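**Ticket:** wrong case, wrong shelf, wrong phone
**Opened by:** packing bench, Restance back room
**Status:** open, then closed, then open again
**Priority:** someone set this to 5, the scale goes to 3

Customer on the Herus order wrote in to report that the orange case "fits everywhere except where the cameras are." The listing promises a fit for the two-camera model. Asked for a return, got it Saturday, put it on the white table.

### Step 1: Check the obvious

Confirmed it is orange. The customer ordered orange. So far we are doing great.

Checked the bin label. Bin says two-camera. Checked the bin next to it. Bin also says two-camera. At this point I began to have feelings about the label printer.

### Step 2: Look at the case itself

Laid it back side up and compared the cutouts to the spec sheet from Tisosa. The spec sheet has two big openings and one little hole. I read it twice in case the third opening was on page 2. Page 2 is the warranty.

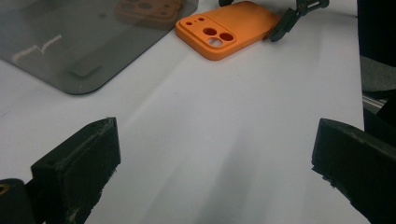 ### Step 3: Count the holes

Three large openings, three small ones. The customer is right and has been very polite about it, which makes it worse. It's the case for the three-camera phone.

### Step 4: Find out how many

Pulled 20 more from the same bin. 8 have three large openings, 12 have two. Both kinds are the same orange and come in the same sleeve, and the sleeve has no window. The delivery was 200 units. I will let whoever reads this do the next part in their head, as I did, standing up, before lunch.

### Step 5: Cause

Two part numbers, one digit apart. Ours got typed in from the Rimkutė delivery note, where a 3 and an 8 look like siblings.

### Fix

- Replacement sent, opened and checked against the spec sheet first
- Both orange bins taped shut
- Remaining sleeves to be opened by hand and sorted
- Second label made, in larger type, with "THREE CAMERAS" spelled out

### Update, 4:10 p.m.

Closed the ticket. Reopened it when I got to the green ones.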